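I've kept every bit of soft plastic that came into my kitchen since February and I have opinions now, so this is a thread. Get a brew.

By soft plastic I mean the scrunchy stuff. Salad bags, bread bags, the film off the mushrooms, the net round the oranges (which isn't film at all and is a menace, more on nets later). Our council doesn't take any of it at the kerb. It goes in the black bin or you carry it somewhere yourself.

I started with a carrier bag on the back of the kitchen door. It was full in no time. Then I moved up to a big cardboard box from Ekarton, the veg box people, and that lasted a bit longer but the cat got in it, so now it's a lidded tub under the stairs.

First big surprise was how much of it was fruit and veg. I'd have bet money on crisps. We get through a shameful amount of crisps in this house! But no, the final tally was 139 pieces and the crisp packets weren't even close.

The worst offender was stuff I could have bought loose. Carrots, onions, peppers in that tight three-colour sleeve where you always end up with a green one you didn't want. The Grube on the high street sells all of those loose and I'd been walking past them for years to pick up the bag.

Why though? Mostly speed, I think. A bag has a price on it and you chuck it in the trolley. Loose means finding the scales and wrestling with one of those little bags on a roll that won't open, while somebody behind you breathes heavily.

And loose isn't always cheaper, which gets my goat. I stood in the aisle doing sums on my phone and the bagged onions won by miles per kilo. Loose peppers won easily if you only need one. So it's worth looking at the small print on the shelf label, the per kilo bit, and ignoring the big number.

Some things come in their own packaging anyway. Bananas, melons, squash. I did once see a shrink-wrapped coconut and had to go and have a sit down.

Leafy stuff is the hard one. I've tried very hard to be good about leafy stuff. Left bare in my fridge it goes floppy by the next evening, and then I've saved a bag and thrown away the dinner, which seems like a rotten swap to me.

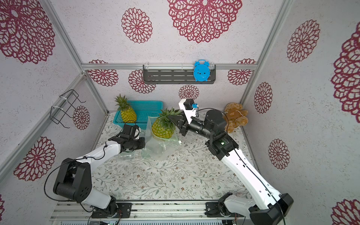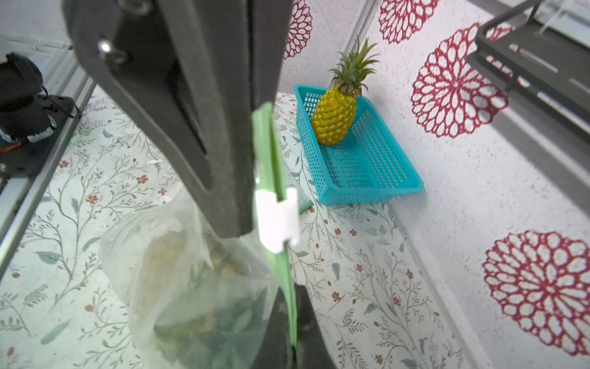

Somebody asked under my last thread: do I need to wash the bags before I take them to the recycling point?

A shake and a quick wipe is enough for most of them. Tip out the crumbs or bits of leaf and let it dry if it's damp. Anything that's had raw meat or something greasy in it I either wash properly or bin, because a whole tub of plastic smelling of old chicken is not a thing I want under my stairs again. Again! Yes. It was a warm week.

Right, reusing them. This has made far more difference for me than recycling. A decent bread bag will do another loaf, then sandwiches, then potato peelings on the way to the compost. I'm on my fourth outing with one of them and it's still going.

For greens I give them a wash, spin them, and put them back in a bag with a sheet of kitchen roll. Fold the top over loosely so there's a bit of air. Bottom drawer, nothing heavy on them. Swap the paper when it feels soggy. My spinach has gone from two days to most of a week doing that.

I did buy proper reusable produce bags too, a set of 4 from Losance. Good drawstring, wash fine at 40, and they're light enough that the tills don't make a fuss. My only moan is that you can't see what's in them, so I've twice found an elderly parsnip.

The beeswax wraps (Premex ones, birthday present) are lovely on cheese and half a lemon. Hopeless on anything big. Mine have lost their stick round the edges and I keep meaning to do the thing with the oven and the baking paper. If you've done the thing with the oven, please tell me whether it wrecked your baking tray.

Nets, as promised. Mine aren't accepted with the soft plastics at the shop, there's a sign up saying so. I cut the metal clips off and stuff one net inside another to make a scrubber for muddy potatoes. You only need so many potato scrubbers in a life, though, and I've reached that number.

Also not accepted at mine: anything labelled compostable. It looks the same and feels nearly the same and it mucks up the batch. Check the sign at your own shop, they don't all say the same.

The drop-off itself is a big cage by the trolleys, just past the flowers. It's a 20 minute walk for me so I only go when the tub's properly full. Squash it all into one bag first or you'll be stood there posting bread bags one by one in a high wind like I was.

What I've changed for good: onions, carrots and peppers loose, bread bags used till they fall apart, one less bag of salad a week (we weren't eating it, we were just sort of hosting it).

What I haven't changed: crisps. Don't start.

A couple of you wanted to know about frozen peas. The bags go in with mine, and a bulldog clip keeps the open one shut between dinners. I'm going to have a look at milk next, we've got a doorstep round here again and I want to see what it works out at per pint.

If your shop does a good range of loose stuff tell me what they've got, I'm nosy. Especially if anyone's found loose mushrooms that haven't been prodded to death.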